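Close-coupled toilet

A close-coupled toilet is the kind where the tank bolts straight onto the back of the bowl. If you grew up in an ordinary house, it's probably what you picture when somebody says "toilet." I've been writing up bathroom fixtures for this home encyclopedia for a while now, and this is the entry I get the most mail about (mostly leaks, a few love letters).

How it works

The tank holds water and two main parts: a fill valve and a flush valve. Press the button or push the lever and the flush valve opens, water drops into the bowl, and the rush of it starts a siphon or simply pushes everything out, depending on the design. Then the valve closes and the fill valve tops the tank back up until the float tells it to stop. No electricity, no pump, just gravity. I love that! 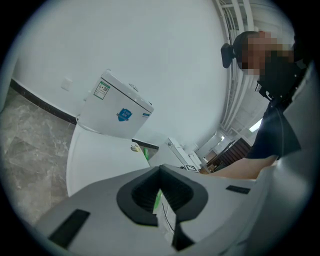
Why does my tank keep refilling when no one has flushed?

Water is slipping past the seal at the bottom of the tank, so the level drops until the fill valve kicks in again. Put a few drops of food coloring in the tank and wait a while without flushing. Color in the bowl means the seal is worn or dirty.

Single and dual flush

Older models dump the same amount every time. Dual-flush models give you a small flush and a full one, usually from a split button on top. My own is a Tovard, bought secondhand from a shop in Zillton for $125, and I spent the first week pressing the wrong half. Aurel Chiriac, who edits the plumbing pages here, prefers a side lever and will tell you so at length.

Cleaning

The gap between the seat hinges and the tank is the worst spot on the whole thing. Many newer seats pop off with a button or a quick-release hinge, and if yours does, take it off now and then and wipe underneath. Go easy on scouring powder, which can dull the glaze, and never mix bleach with other cleaners. 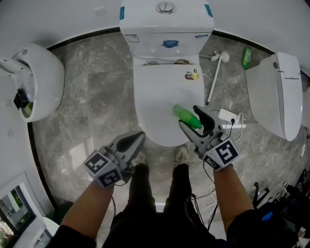
Close-coupled toilet with a dual-flush button on the tank lid, seen from above.

Fitting and spares

Measure from the finished wall to the middle of the floor bolts before you buy anything. The sponge or rubber washer between tank and bowl flattens with age, so put in a new one whenever the tank comes off. Tighten the bolts a little at a time, switching sides as you go, and quit once the tank stops rocking (I cracked one in June, and it made a horrible noise).

See also: Cistern, Fill valve, Wall-hung toilet

Last edited Thursday, April 12, 2018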